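Small firms find their own way to give

Company giving used to mean a check in December and a photo with the director. In Furkness, a handful of small employers have moved to something steadier, and local charities say it has changed how they plan their year.
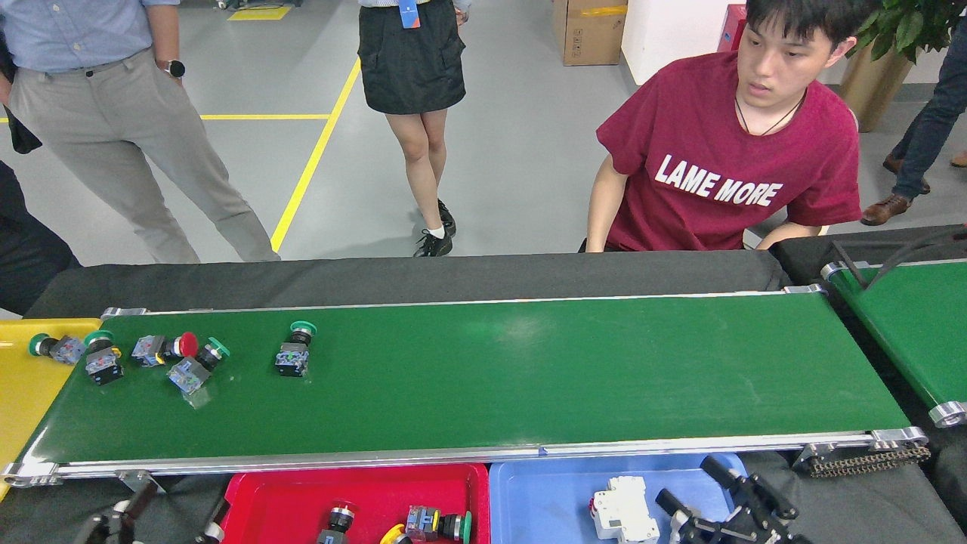 By Sem Groen
26/08/2021

The Ullel Family Pantry runs on very little. It has two paid staff, a rented unit behind the bus depot and a van that needs a new clutch. Until last year most of its money came in during the holidays and was gone by spring.

Then Brouwer, a family-owned supplier on the north side of town, offered its employees a payroll plan. Anyone who wants to can have a small amount taken out of each paycheck, and the company matches it. The first month brought in $3,188, more than the pantry had raised in the whole of the previous summer.

"I called them to ask if there was a mistake in the transfer," says the pantry's manager. "They said no, and it would be coming every month."

The amount has gone up and down since then. What matters to the pantry is that it arrives. It now orders rice, canned beans and diapers in bulk, and it has signed a longer lease on the unit.

Brouwer was not the first. Kindari, a catering company with 18 employees, has been closing its kitchen to paying customers one afternoon a month and cooking for the pantry and a senior center on Mill Road. The owner keeps the menu plain: soup, a baked pasta, fruit. Staff are paid their normal wage for the shift.

Some requests have been harder to meet. The pantry asked for weekend drivers and got two, one of whom moved away. A clothing drive in the spring filled a storage room with winter coats that had to wait until fall. Several firms also said no to payroll giving, mostly over the bookkeeping.

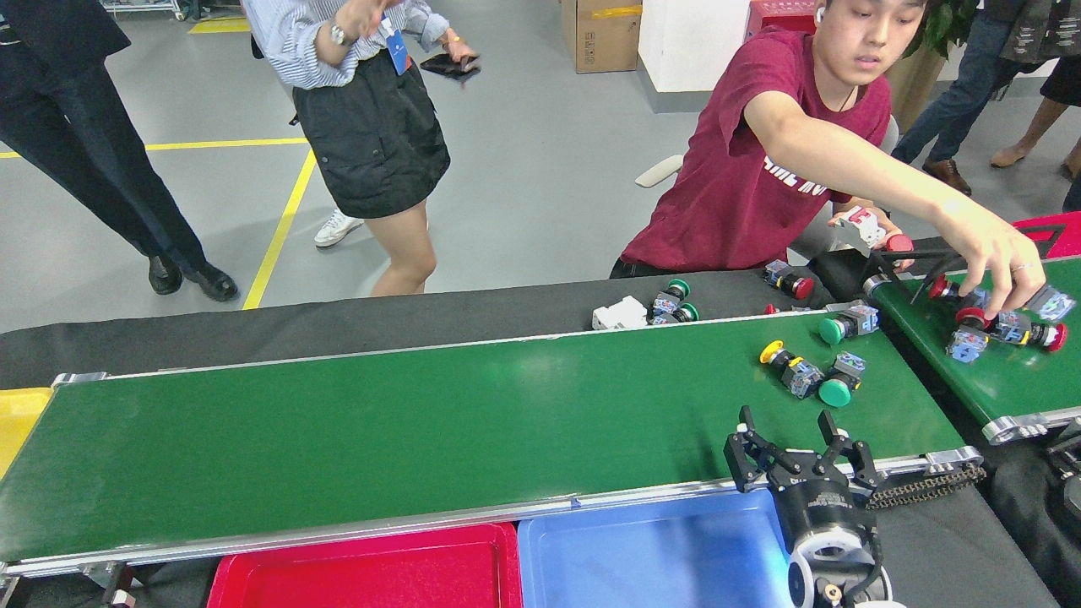
Two green conveyor belts and a wider gray belt behind the main one.

Employees choose where the money goes at Brouwer, within limits. A ballot each year picks the main charity, and any worker can ask for a one-time grant of up to $2,000 for a local cause. So far 7 grants have been paid. One bought life jackets for a youth rowing club. Another covered a new boiler at the women's shelter, where the old one had failed twice in a single winter.

The next ballot is in December. The pantry is on it again, along with a hospice and an after-school reading program that meets in the Ullel library. Kindari plans to keep its monthly cooking afternoon and is looking for a second kitchen to share the work. Businesses that want to take part can call the pantry office in the morning, before deliveries start.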